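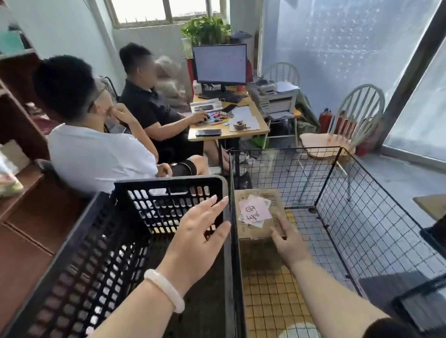
I'm trying to pick between two grippers for a small arm and I keep going back and forth, so I'm hoping somebody here has used one or the other. The first is the Mada, a single suction cup on a spring mount with a little vacuum pump. The second is the Tseng, which is a plain two-finger parallel gripper. The job is moving shipping cartons between containers, which we do by hand now. They go in and out of black plastic crates with slotted sides, and some of them look like the one in the wire pen, brown with scuffed edges and a pink sticky note stuck right on top where I'd want a suction cup to land. The Mada grabs a fresh carton great! Then it hits a sticky note and lifts the note. The Tseng doesn't care about notes at all, but it needs room on both sides of the box for the fingers, and in a full crate there isn't any. I've done 77 picks with each so far (same cartons, same Ceto controller) and the Mada dropped fewer, but when it drops one it's from way up high. With the pump the Mada comes to $2,175, so I'd like to be sure before I send the loaner back. Which one would you keep?

Bautista Maldonado
October 16, 2022

dockside_len
Suction. Fingers are a pain in crates.

marywrench
I went through this in August with the same Mada, so here's where I ended up. First, swap the cup. The one it ships with is a flat cup and it wants a clean smooth surface. A bellows cup with a soft lip did way better on beat-up cardboard for me, and it'll tip a little if the box is leaning. Second, don't aim for the middle of the top. I have a Pluveta camera on the wrist and I told it to look for bright colored patches and stay away from them, then pick the biggest plain area that's left. It's crude but it works on notes, and mostly on labels too. Third, look at your vacuum reading before you lift. If the cup is on a note, the reading climbs slower than it should, and you can back off and try another spot instead of finding out halfway across the table. My drops from up high pretty much went away after that one.

I'd still hang on to the Tseng if you can swing it - not for the crates, but for anything sitting out by itself with space around it. Oh, and check how wide it opens. Mine stopped at 60 mm, so I could only ever grab cartons by the thin side, and I wasted a whole afternoon thinking my calibration was off.

Bautista Maldonado
This is super helpful, thank you! I hadn't thought of reading the vacuum before the lift, the Ceto has a spare analog input so I can try it tonight. Some of our parcels are wrapped in clear tape and they're packed in on top of each other, so I'm a bit nervous about the camera side of it. One more thing and then I'll leave you alone.
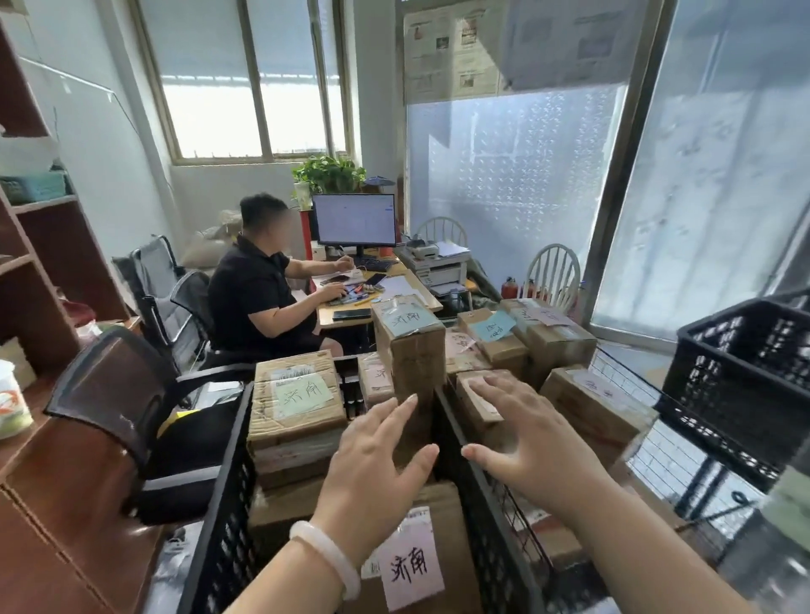 Where did you mount the camera, on the wrist or on a post over the table?

marywrench
On the wrist, set back from the cup and tilted in a little. I tried a post first and the arm kept blocking its own view every time it went down for a pick. The wrist mount sees the carton right up until the last bit of the approach, and by then you've already chosen your spot. Tape the cable down along the arm in at least two places. Mine snagged on the rim of a bin and pulled the plug out. For shiny tape, turn the exposure down and take your picture from a slight angle so the glare moves off the part you care about.

tobyk_garage
I'd go the other way and keep the Tseng, but put longer fingers on it. I printed a thin set with rubber glued on the inside faces and they slide down into gaps the stock ones won't fit. You lose some grip force out at the tips, so mine gets shaky over five pounds. Never had to fuss with a pump or a hose though, and the pump on those Madas is LOUD. If you've got people working at a desk in the same room they're going to hate you by lunch.

marywrench
Can't argue with Toby about the noise. I put mine in a box with foam and ran a longer hose. It takes a hair longer to pull vacuum now, so bump your wait time up if you do that.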